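Teaching by demonstration

Teaching by demonstration is a way of giving a robot a new task by showing it what to do. A person moves the robot through the work, the movements are recorded, and a computer program learns from the recordings. It is used for jobs that are hard to write down as exact rules, such as folding laundry, packing soft goods or plugging in cables.

Methods

There are two common methods. In hand guiding, also called kinaesthetic teaching, the person takes hold of the arm and pushes it along the path. The motors are set so that the arm gives way easily. In remote control, or teleoperation, the person works from a short distance using a joystick, a hand-held controller or a second, smaller arm whose movements the robot copies. Remote control keeps the person's hands out of the camera's view, but it takes longer to learn and gives little sense of touch.

Each complete run of the task is called a demonstration or episode. It normally holds the joint positions, the opening of the gripper and the pictures from one or more cameras. A camera at the wrist is useful for cloth, as it stays close to the point where the fabric is held. 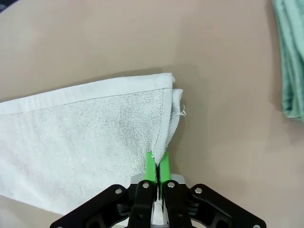 Cloth handling

Cloth is a common test for these methods. It has no fixed shape, it hides parts of itself when it folds, and two towels of the same size rarely lie the same way. Most towel tasks begin with finding a corner and gripping it. A poor grip often takes in two layers or misses the hem.

The Killora towel set, put together by Bujar Vasić and Vasilis Begović, contains 521 demonstrations recorded by remote control. Of these, 195 start from a crumpled towel -- the rest start from one laid out flat. Four people took turns at the controls.

Limits

A robot taught in this way tends to copy the habits of its teachers, including pauses and clumsy grips. It may also fail when the table, the lighting or the fabric differs from what was shown. Adding demonstrations of recovery, in which a dropped corner is picked up again, can help with this.

See also: Gripper, Machine learning, Remote control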